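Notebook entry, April
Stitden test kitchen, low-sugar bread trial, batch 141
Entry opened 8:40 a.m.

Purpose. This entry continues the comparison of storage conditions for the Noh sandwich loaf. The previous entry closed with the first set of slices scored for crumb firmness. The present entry covers the second set, held in paper, and the corrections made to the scoring sheet.

Flour. The Grasora bread flour from lot 3071 was used for all loaves in the batch. The lot was opened at the start of the trial and kept in the lidded bin in the dry store. Weights were taken on the large scale, which was checked against the 2000 g reference before use and read correctly. The small scale was used for salt and yeast only.

Mixing and proof. The dough was mixed to the standard schedule and rested under a cloth. It was slower to rise than the previous batch. The cause was not established. The water was drawn from the same tap and the yeast was from the same pack, but the room was noted as cooler at the start of the morning. The proof was extended until the dough reached the line marked on the tub, and the extra time was entered on the batch card. Colleagues who repeat this work should go by the line and should disregard the printed time.

Baking. All loaves were baked in the deck oven in the main bakery. One loaf was placed too near the door and colored unevenly; it was set aside and does not appear in the results. The remaining loaves were cooled on racks to room temperature before wrapping.

Storage. Loaves were held in paper on the middle shelf for 3 days. The cut face was covered with a second fold of paper after each sampling. It was noted that the first set had been held with the cut face uncovered. The two sets are therefore not strictly comparable at the crust, and readings were taken from the center of the slice only.

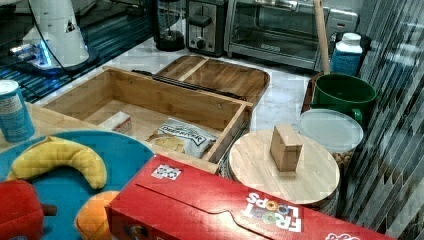 Toaster and toaster oven, back counter.

Toasting check. Slices from the paper-held loaves were toasted at a single setting and scored for color, dryness and flavor. The scores for color were close to those of the fresh control. Dryness was marked higher by every taster. Flavor scores were mixed, and two tasters used the comment box to report a faint sourness that had not been recorded for the first set. This will be looked for again before any statement is made in the report to Zirkero.

Scoring sheet. The term "stale" has been removed from the sheet. It was being applied both to firmness and to smell, and the entries could not be separated afterward. The sheet now has one line for each. Earlier sheets are to be kept as they are and must not be rewritten to match.

Outstanding. Batch 142 is to repeat the paper storage with the first-set loaves covered in the same manner. The crust readings should be resumed at that point. The bin in the dry store requires a new label, as the lot number on the present one has smudged.

Entry closed 4:15 p.m.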